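I said in October that I would stop writing about the dishwasher until I had something to report. I have something to report, and it's mostly complaints.

For anyone new: a few of us share a workshop on the Grirstead side of town, and one end of it has a kitchen counter, a sink and a dishwasher. For the last seven months a good part of my spare time has gone into getting a two-armed robot to load that dishwasher. Setsuko Kawaguchi wrote most of the hand control. I did the wiring, the brackets and the swearing. Hala Harb owns the spreadsheet, and the spreadsheet is the reason I've become such bad company on this subject.

The spreadsheet says 668 logged attempts. Our target was 1,000 before we let ourselves have an opinion, but I'm going early.

My opinion is that "it can load a dishwasher" is a sentence that hides everything. Which cup? Starting where? Who opened the door? I went to a demo evening over in Clumedton last spring where a very confident man played us a video of an arm putting mugs in a rack. I asked how many takes. He said that wasn't really the interesting question. I drove home thinking it was the only interesting question, and I haven't changed my mind.

So Hala's sheet has a column for who touched what. If one of us nudges a cup or straightens a rack halfway through, the attempt gets marked as assisted and it doesn't count as a win. Setsuko hated this at first. Our success rate fell off a cliff the week we brought it in, and she'd just spent a lot of evenings on the grip code. We had a fairly tense conversation over takeout. The column stayed.

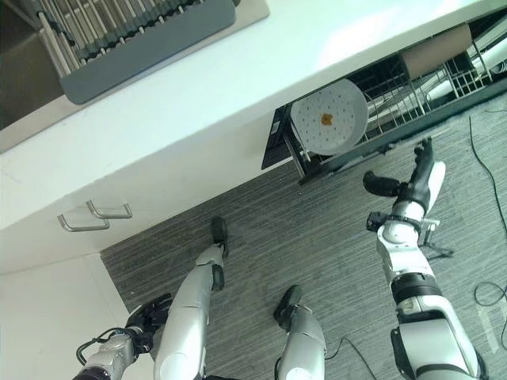
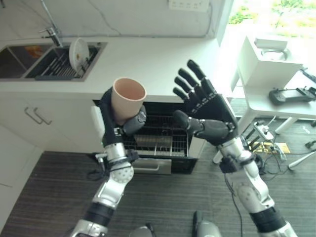
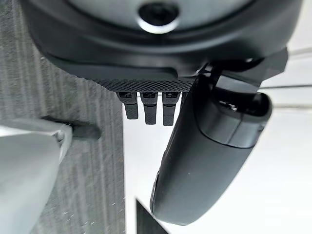
The plastic cup is our workhorse, and I have mixed feelings about it. It's light and it forgives you. You can squeeze it too hard and all it does is give a little. I keep saying we should be using something heavier with a handle, and Setsuko keeps saying we should get the easy one right first. She's correct, which annoys me, but I also notice that the easy one has been the easy one for a long time now.

Plates are another story. Getting a plate to the rack is fine. Getting it between the wires is a fight, and the trouble is nearly always the last inch. From the head camera you think you're lined up, then the hand gets in the way of its own work and you're guessing. The wrist camera was supposed to fix that. It helped some. It also spends a lot of its life looking at the gripper's own plastic, and I could have told you that from the drawings if I'd bothered to look at them before cutting the bracket.

A word on the bracket. Version one was printed, and it crept. You'd calibrate in the morning and be off by dinner. I blamed the software for two weeks and was pretty smug about it, and I owe Setsuko an apology that I've made in person and am now making here. The current one is metal and hasn't moved since I put it on. I check it anyway.

Cables remain terrible. I've tried sleeves, clips and hook-and-loop straps. I bought a cable kit from Huretti that cost more than I'm going to admit, and half the clips popped off the first time an elbow bent all the way. If you have a routing scheme that survives a full reach down to the bottom rack and back up to the sink, please write to me. I'll try anything that isn't a backpack.

We also had a go with the Sastry planner, since three separate people emailed to tell me it would solve everything. It's a decent piece of work and the setup notes are clear. It did not solve everything. On our rig it was good at not hitting the counter and not much better than our own code at the part I care about, the last inch again. I'd use it on a new project. I wasn't going to rip out a working system for it.

What does all this cost? Hala made me add it up. Leaving out the robot itself, we've put up to 700 dollars into mounts, connectors, replacement fingertips and things that turned out to be the wrong size. My own dishwasher at home takes me a few minutes to load, and I do it while listening to the radio.

I'm not quitting. I like the work, and I like the two people I do it with. I just want us to keep a straight account of it, including the evenings when we pack up with nothing to show. There have been plenty of those.

Next on the list is forks. Setsuko thinks they'll take a month. I wrote her estimate on the whiteboard with her initials next to it, and I've left plenty of room underneath.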